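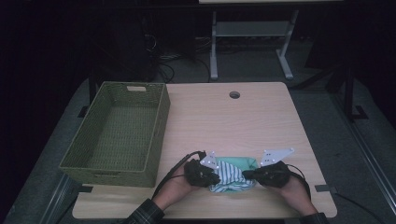

Fatima Afolabi dobla ropa desde los 9 años y dice que todavía le salen mal las sábanas bajeras. "Las enrollo y punto. Quien diga que las dobla bien, que venga y me lo enseñe".

Nos recibe en el local de Brenard, el taller de orden doméstico que abrió en agosto con su socio, Babatunde Olaniyan. Llegamos tarde, ella ya estaba en faena. Café rápido, de pie, y a hablar de camisetas.

Lo primero que pregunta a sus alumnos: dónde doblas. Casi todos contestan que en la cama. Mal. "La cama se hunde, te agachas, a los diez minutos te duele la espalda y lo dejas. Una mesa lisa, despejada, y la cesta a un lado. A la izquierda si eres diestra, es manía mía pero funciona".

Las cestas, otro tema. Las quiere rectangulares, abiertas por arriba y con asa recortada. Nada de tapas. "Con tapa la ropa se queda ahí a vivir". Olaniyan discrepa, desde el otro lado del local: él en casa tiene una con tapa y le va estupendamente. Ella ni se gira.

Pasamos a las rayas. Fatima les tiene cariño, son una guia gratis. "Si la raya te queda torcida, el doblez está torcido. Con una prenda lisa te engañas más". Para los tejidos finos pide calma: coger de los dos lados, sin estirar, apoyar, alisar con la palma y recién entonces doblar. Dos pliegues a lo largo, uno o dos a lo ancho según el cajón. Y medir el cajón antes, que luego vienen los disgustos.

¿Y el color? "No ordeno por color. Queda bonito una semana". Ordena por uso: lo de diario delante, lo de fiesta al fondo. Los calcetines, sin bola, que se dan de si.

El curso son 14 sesiones, tardes cortas. Olaniyan lleva las de armarios y maletas, ella toda la ropa. El próximo grupo arranca el 11 de septiembre de 2026 y quedan plazas, aunque no quiso decir cuántas.

Última pregunta, ya con el abrigo puesto. ¿Plancha? Risa larga. "Camisas, y porque no hay más remedio. Lo demás se dobla recién seco y se aplasta solo en el cajón. Mi madre se enfada cuando lo digo, ella planchaba hasta los trapos".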